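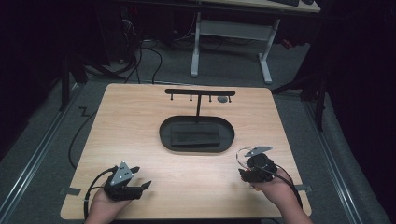
Two hand-held grippers at the bench, with the tray and the four-peg stand between them.

The usual argument for remote control is that the operator is limited to what the arm can do, so every recorded demonstration is one the arm can repeat. I think Menzies overpays for that guarantee. In October we collected 238 demonstrations with hand-held grippers and 136 over the Treleck remote link, in the same number of bench hours. We discarded 45 of the hand-held set, mostly for wrist angles the arm cannot reach -- a filter catches those in software.

The remote set was cleaner and slower. Operators paused before each contact, and a policy trained on pauses learns to pause. Remote control still belongs in the correction stage, after a first policy exists. For first collection at Dronness, I would put both hands on the grippers and keep the filter strict.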